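Print this page | E-mail this page

On Keeping a Household Inventory

Readers of this blog have written several times to ask how a household inventory should be kept, and whether the effort is justified for a family of ordinary means. My view is that it is. The remarks that follow set out the method I have used since moving to Hadby, together with the changes I made after the first version proved too heavy to maintain.

My first inventory ran to 80 pages. It gave a full entry to every item in the house, including kitchen spoons and spare light bulbs, and it was out of date within a month. I had followed a printed form left behind by the previous owner, a Mr. Kalogeropoulos, who had evidently kept his own records with great care. The form asked for the place of purchase, the price, the condition and the expected year of replacement. I could supply the last of these for very few of my belongings.

The present inventory has 28 pages and is arranged by room. Each room has one sheet for furniture and fixed equipment and a second sheet for smaller goods of value. Articles worth less than 50 dollars are not entered singly. They are grouped under a general heading, such as "linens" or "garden tools," with one estimate for the whole group. My insurer accepted this arrangement without comment.

Receipts are a separate matter. I retain the originals in envelopes, one for each room, and write the envelope reference beside the entry. Thermal paper fades, and I would advise any reader to copy such receipts promptly. I lost the proof of purchase for a good armchair in this way. The paper was still in its envelope, perfectly flat and perfectly blank.

The question of inherited goods is more difficult. My grandmother's sewing table has no receipt and no maker's label, and the two estimates I obtained for it were far apart. I entered the lower figure and attached both letters. Gaurav Kashyap, with whom I have corresponded on this subject, prefers to enter the higher figure and explain it in a footnote. Either course seems to me acceptable, provided that the letters are kept with the sheet.

A second copy should be held outside the home. Mine is with my sister on Osier Lane – she holds the paper copy in a sealed folder and returns it to me each July for revision. The revision occupies a single afternoon. I walk through the rooms in the order of the sheets, strike out what has been sold or given away, and add new purchases at the foot of the page. Clean sheets are typed only when the corrections have become hard to read.

I have been asked whether a computer program would serve better. I used one named Gresteo for a time and found it adequate, but my sister did not care for it, and an inventory that only one member of the family can open is of limited use. Paper has suited us both.

Next month I intend to address the storage of deeds and warranties, including the matter of the fireproof box.

Contact | Copyright, all rights reserved | Back to top

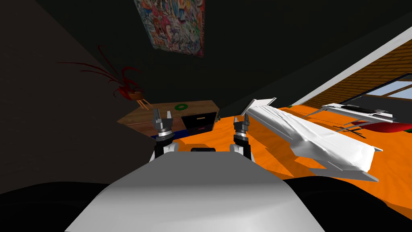
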